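We use cookies to remember your settings. Accept / Manage

Home security: small jobs for the back door and shed

By Berwyn Kneath
2025-12-01

Most break-ins on our street were through a back door left on the latch. Lift the handle and turn the key every time, even if you are only popping next door. Keep the key out of reach of the letterbox or cat flap.

Clean the lock before you oil it. Wipe round the keyhole with a dry paper towel, then use a graphite spray - ordinary oil collects grit. 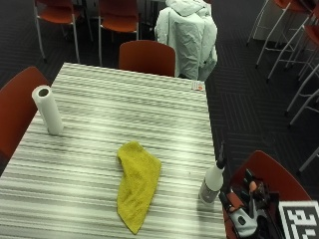 Shed hasps

Swap short screws for coach bolts, with the nuts on the inside. Mine took 2 bolts and a closed-shackle padlock. Check them again in April, when the wood has dried out.

Related
Where to put an outside light
Marking tools and bikes
Window locks for older frames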